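4.2 Film specimens and heat gain

Solar heat gain was measured on 549 panes at the Serneck site. Each pane carried one layer of either ceramic or dyed film, applied by the same installer (Leclerc). Readings were logged at the inner face of the glass, with 2,056 valid readings for ceramic film and 2,112 for dyed film.

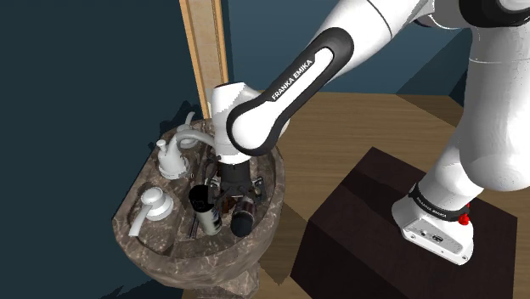

Figure 3. Simulated view: Franka Emika arm over a pedestal sink.

Panes with visible edge lift were left out of the heat gain analysis and are treated in Section 4.4. Ceramic film gave the lower mean inner-face temperature at all sun angles tested. The gap between the two films narrowed as the angle of incidence increased, in line with the earlier Clellell trial (Sawatzky and Wong). Film age was not controlled for in either data set.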